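Notebook – tray fixture and white cups
2023-06-05, room 101

Continuing from the May entries. Same square table, same gray metal tray fixture from Halilović, set straight on the tabletop with no mat.
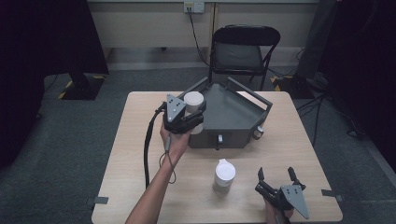

Changes since the last entry: foam pad removed from under the fixture. It compressed unevenly and the flat interior read 2 mm low on one side. Without the pad, level is within what the bubble gauge can show. Left it that way.

Cups are the white cylindrical ones from the Pisura order. Checked diameter on 20 of them with the calipers. Spread is small, except one with a dented rim, discarded. The older Ellau cups are still in the cabinet – do not mix them in, the base is narrower and they tip when set down near a tray wall.

Latch on the front face: stiff. One drop of oil, worked it by hand, better. Knob on the right front corner had backed out slightly, retightened. No thread locker yet. If it loosens again, use the Trumo blue and wait overnight.

Tape at the table edges stays until the positions are copied to the drawing. Please do not peel it when wiping down. Residue from the previous set took nearly 35 minutes to get off.

Open items:
Measure the slant of the rear handle frame, the drawing has no angle.
Ask Halilović for a spare latch.
Relabel the cup box.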